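Plimum 3 hatchback - pre-delivery inspection, road and lift checks
Revision: March
Inspector: Csenge Balogh

1. Tires and wheels
Pressures set cold to door placard. OK.
Wheel bolts torqued in sequence, rechecked after road test. OK.
Comment: left rear valve cap missing, replaced from stock.

2. Brakes
Pad thickness, front and rear. OK.
Parking brake holds on ramp. OK.
Fluid level at MAX. Cap seal seated.
Comment: light surface rust on rear discs, cleared within 10 stops.

3. Steering and suspension
No play at tie rod ends. Boots intact.
Lower arm bushings: see comment.
Comment: hairline marks on right front bushing. Supplier is Bakos. Measured, within limit, not replaced. Check again at first service.

4. Engine bay
Idle steady at 800 rpm, warm, A/C off. OK.
Coolant and washer fluid topped up.
Battery clamp tight. Terminal covers fitted.

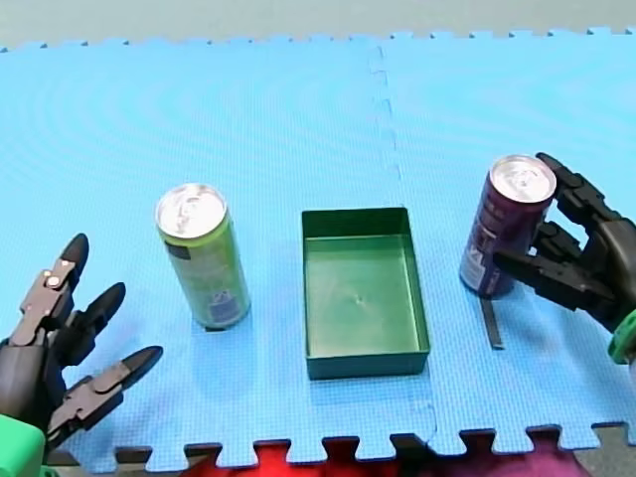 Birger Midtbø asks that item 3 stay open until the bushing has been looked at with the suspension loaded, as marks of this kind can close up on the lift and read smaller than they are. Agreed. Status changed from OK to OPEN.

5. Lights and electrical
All exterior lamps work. Headlamp aim set with driver weight in seat.
Horn, wipers, rear defroster. OK.
Comment: Ferkero head unit lost its clock setting after battery reconnect. Reset.

6. Road test
Almost 200 miles on the odometer at start, transfer drive included.
No pull under braking. Gear selection clean, slight whine in second on overrun.

Release: held, pending item 3.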